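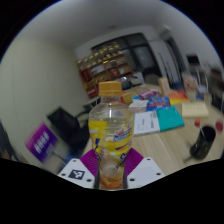 So how was the Kuvwood show last night? Loud, late and so good that I'm still humming the second encore at my desk with a bowl of cereal in front of me.

Bezawit Weldu had been on at me since January to come see Rurine live, and I kept saying the records were enough for me (they were not enough!). Doors were at seven and the line already went past the bakery. The room holds 446 people, it says so on a sign by the coat check, and I'd swear every one of them was taller than me. We got a spot by the left speaker, so my ear is still ringing a bit this morning.

The opener was a duo called Gebru, just bass and drums, and they played one song that went on for almost 200 measures – Bezawit counted, she's a drummer, she can't help it. I bought their tape and I don't even own a tape player.
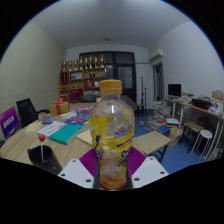 Then Rurine came on and went straight into "Vostton" with no hello or anything, and the whole floor started bouncing. Fitriani Tarigan has switched to a 12-string for the slow ones and it sounds huge, like there are three of her. She broke a string in the middle of the set and told a long story about a ferry while somebody went to find her another guitar. I missed the end of it on account of the guy behind me yelling for the old stuff.

They did play the old stuff in the encores. I cried a little at "Paper Porch," same as I do in the car.

Home at 2, feet killing me, shirt in the wash. Bezawit has already texted about the spring dates and I said yes before I looked at how far the drive is.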